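Trundum Pavilion: Final Report, Second-Year Building Studio

1. What we set out to do

The brief asked for a small public shelter with a bench, built around one wall of rammed earth. We chose the Stosach site, a sloping corner lot behind a bus stop, mostly for its shade and partly for its closeness to a sandwich counter. The project was called Trundum after the first word on the old drawing we traced the lot lines from. We still don't know what it means.

Our first scheme had a curved wall, a planted roof and a reflecting pool. The pool went in the first review. The curve lasted until we priced the formwork. What we had left was a straight wall, a roof that keeps rain off it, and a bench, and our tutor said it was finally starting to look like architecture.

2. The wall

The wall is 520 mm thick and stands on a concrete footing that lifts the earth clear of splashing water. We wanted it thinner. The engineering handout wanted it thicker, and the handout won. Each layer of damp soil goes into the forms loose and is rammed before the next one goes on top, which leaves the faint horizontal bands everyone likes in photographs.

We made 4 test blocks with different amounts of clay and sand. The first crumbled at the corners when we took the forms off. The second cracked as it dried, right down the face we had planned to show at the review. The third was fine but the color of old oatmeal. The fourth held its edges and came out a decent brown, so that mix went into the final specification under the heading "selected for performance."

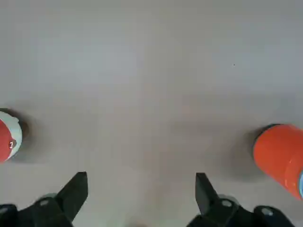

Why does an earth wall need such a deep roof overhang?
Rain running down the face slowly washes out the fine particles, so the roof has to throw water well clear of the wall, and ours sticks out far enough to make the shelter look like it is wearing a borrowed hat.

3. Roof and bench

The roof is a plain timber deck on steel posts, kept separate from the wall so the earth carries only itself. There is a 100 mm gap between the top of the wall and the underside of the deck. In review this was described as "a line of light." It began as a drafting error, but we checked it against the rain angles and it stayed.

The bench borrows its profile from the Ostapchuk seat in our precedent book, minus the armrests. We tested the height with stacked pallets and settled on a seat slightly lower than the book recommends. Taller members of the group have asked that their objection be recorded here.

4. Levels

Most of our lost time came from the slope. Half the group measured up from the curb and the other half from the Datum sheet issued with the survey, and the two sets of drawings disagreed by 96 mm. In section, the bench passed neatly through the footing. We redrew everything from the survey sheet in October and wrote the base level on every page.

5. What we would change

The ramming sequence should have been drawn before the formwork was. As it stands, the top layers are hard to reach once the posts are up - we would now build the wall first and cover it with a tarp. We would also run a spray test on a full-size corner, as a small block says very little about how a long edge weathers.

Drawings and the soil mix table are in the appendix. The model is missing one post.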